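Salt dough decorations – what am I doing wrong?
Crafts with Children > Make and Do

Posted by ottar_lundgren, 1st August

Yes, I know it's summer. My two want to make salt dough stars for the grandparents and I've learned to start in good time, having spent last December painting the things at midnight.
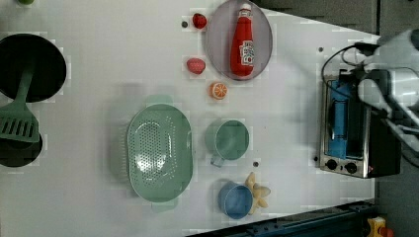 The first lot puffed up like pitta bread. The second lot cracked right across the middle. I used two cups of flour, one of salt and one of water, rolled out thin, three hours on low. My daughter has named the cracked one Miranda and won't let me bin it.

Reply from stenberg_mum
Too much water, and too hot. Start with half a cup and add a dribble at a time. If it sticks to your hands, it'll stick to everything you own.

Reply from Dondex
I never bake mine. Airing cupboard, wire rack, turn them over every morning. Eight days and they're flat as a beer mat.

Reply from stenberg_mum
Eight days! Mine would have been eaten by the dog, who has form. Salt dough is very bad for dogs, by the way, so keep it up high wherever you dry it.

Reply from aitana_lorente
I run the craft table at Proltmont library and we got through 19 bags of flour last winter, so I've seen every sort of failure. Puffing is the oven. Cracking is usually drying too fast on one side, so flip them halfway. Thin isn't your friend either, go for the thickness of a pencil. And make the ribbon hole BEFORE it dries. I mention this for no personal reason.

Reply from Dondex
Pencil thickness will take till Easter in an oven that low.

Reply from aitana_lorente
Four hours, Dondex. I've timed it.

Reply from Dondex
And what did that cost you in electric? My cupboard is free.

Reply from ottar_lundgren
We haven't got an airing cupboard, so I'm going with Aitana's way and less water. Can you paint over a crack? Asking for Miranda.

Reply from stenberg_mum
Fill it with a paste of flour and water, let it dry, then plenty of glitter.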